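Personal whiteboard

A personal whiteboard (also lap board, desk board or response board) is a small dry-erase writing surface made to be used by one person at a desk or table. It differs from the wall-mounted whiteboard mainly in size, although sellers have long claimed other differences, few of which hold up well. Personal whiteboards are sold for schools, home offices, kitchens and waiting rooms, often as the same product under several names.

Terminology

There is no agreed size at which a whiteboard becomes personal. Catalogs tend to use the word for anything that can be held in one hand, but the same catalogs also list boards on stands that nobody would hold. "Lap board" is common in American schools. "Response board" is a trade term and suggests a teaching method that the object itself does not supply.

Construction

Most personal whiteboards have a writing face bonded to a stiff core, with or without a frame. Three kinds of face are common.

Melamine is the cheapest. It writes well when new and tends to hold faint marks, known as ghosting, after repeated use. Painted steel lasts longer and accepts magnets. Enameled steel, usually sold as porcelain, is the hardest of the three and also the heaviest, so it is less often used for boards meant to be carried.

Descriptions on packaging should be read with care. "Magnetic" may mean that a magnet will stick to the board, or that the board has magnets on its back and will stick to something else. "Ghost-free" has no fixed meaning. The Plakumo line, sold through office supply stores, carried that phrase on its sleeve for several years before changing it to "easy wipe," with no announced change in the board.

Frames protect the edge of the core from damp and knocks. Frameless boards stack more neatly and chip more easily. Claims that a dark frame helps the reader focus on the writing appear in sales copy and have not been traced to any study.

Use in schools

The usual classroom practice is for the teacher to ask a question and for all students to write a short answer and hold it up. Supporters say this shows at a glance who has understood. Critics answer that it also shows who has looked at the next board.

The most quoted support for the method is a report by Veronica Roman on 298 students in Dedham, which found better scores on short arithmetic tests after six weeks. The report is often cited as proof that the boards raise achievement. It compared classes using boards with classes that had no matching question routine at all, and so cannot separate the effect of the board from the effect of being asked more questions. A later review by Afshin Esfahani looked at 22 classroom trials and judged only two of them to have a usable comparison group. Neither of the two found a difference between boards and scrap paper.

Cost comparisons with paper are also disputed. Figures supplied by sellers usually leave out markers, which dry out, lose their caps and are replaced far more often than the boards.

Use in offices and homes

Desk boards are sold as an aid to planning and memory. The argument is that a list in plain sight is more likely to be acted on than one in a notebook – a reasonable idea, but one that applies equally to a sheet of paper taped to the wall. The Pallia desk board, which came with a printed weekly grid, was promoted with a claim of hours saved per month. The source given was a survey of its own buyers.

Small boards are also kept on workbenches and lab tables for labels, settings and short notes. 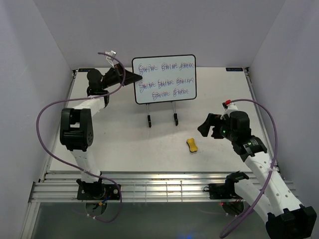 Cleaning

A dry cloth or felt eraser removes fresh ink. Older marks can often be lifted by writing over them with a new marker and wiping at once, as the solvent in the fresh ink loosens the old. Rubbing alcohol works on most faces but may dull melamine with regular use. Special sprays are widely sold, and some of them are largely water and alcohol.

Abrasive pads should be avoided on all three faces. So-called restoring coatings, such as the Bühler kit, add a new clear layer over the worn one. Reports of how long the layer lasts vary widely, and the price of a coating can exceed that of a new small board.

See also

Blackboard
Dry-erase marker
Flip chart
Writing slate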